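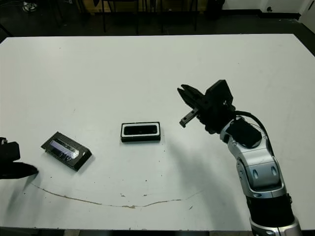 Item 4: the white table with the arm at the right-hand side, gripper open, and two black rectangular items set down.

Print this page
E-mail this page

LESTTHORPE HOUSEHOLD AND WORKSHOP AUTOMATION PANEL
Minutes of the June meeting, held at the Clemness Rooms at 2.15 pm

Present: Kerstin Engebretsen (Chair), Birger Solberg, Volkan Akbulut, Frøydis Moen (minutes)
Apologies: Kristaps Hunt

1. Minutes of the previous meeting
The minutes were agreed as a correct record, subject to one change. Under item 6, "folding" should read "sorting".

2. Matters arising
2.1 Mr Akbulut had written to Inport asking for the service terms in plain language. A reply had been received and would be circulated. The Chair noted that the reply did not answer the question about call-out times, and asked that it be put again.
2.2 The request for a second key to the store room remained open.

3. Question referred to the Panel
The Chair restated the question on which the Panel had been asked to advise: whether machines now on offer can take on ordinary chores in the home and on the shop floor to a standard that would justify their purchase by the Lestthorpe supported housing scheme or by the packing room at Clemness.

4. Report on the table work
4.1 Mr Solberg presented his report on the Tănase trial. The work concerned clearing and setting out small items on a plain table. It had been chosen as the nearest match to jobs done daily in both places, namely putting things away after use and laying out goods before packing.
4.2 Over the trial period 21 sessions were held. Members had received the session notes in advance.
4.3 Mr Solberg reported that items lying square to the table were, in general, picked up and placed without help. Items lying at an angle gave more trouble, as did anything with a shiny or see-through cover. In 3 sessions the work had been stopped by the person supervising.
4.4 Ms Moen asked whether an untrained member of staff could have supervised. Mr Solberg replied that he would not recommend it at present. Starting and stopping were simple enough, but knowing when to step in was not.
4.5 Mr Akbulut observed that the packing room handles up to 500 items in a morning and that nothing in the report suggested such a pace could be met. Mr Solberg agreed. He considered the speed acceptable for a household, where a table might be cleared over the course of an evening, and unacceptable for the packing room.
4.6 The Chair asked about marks on the table top and whether they affected the work. Mr Solberg said this had not been looked at separately. It was agreed that it should be.

5. Household chores
5.1 Ms Moen summarised the comments of tenants who had attended the open afternoon. Most were interested in help with clearing up and with reaching things. Several said that they would sooner wait for a slow machine than ask a neighbour. Two were firmly opposed to having one in the kitchen.
5.2 The Panel's view was that no machine so far seen could be left alone in a tenant's home. Washing up, bed making and laundry were not tested and no opinion was given on them.

6. Costs
The sum remaining in the trial budget was £2,610. Mr Akbulut asked that none of it be committed to further hire until the call-out question at 2.1 had been settled. Agreed.

7. Advice of the Panel
RESOLVED:
(a) that purchase for the packing room be not recommended this year;
(b) that a further supervised trial for household use be supported, limited to table clearing and the laying out of small items;
(c) that items with clear or glossy covers be included in that trial from the first session.
Mr Solberg asked that it be recorded that he would have preferred (b) to include shelves.

8. Actions
Mr Akbulut: write again to Inport.
Mr Solberg: draft the plan for the further trial, including a comparison of marked and clean table tops.
Ms Moen: send a summary of item 5 to the tenants who attended.
Mr Hunt: to be asked to review the insurance wording.

9. Any other business
The heating in the Clemness Rooms was again raised.

The meeting closed at 3.50 pm.

Print this page
E-mail this page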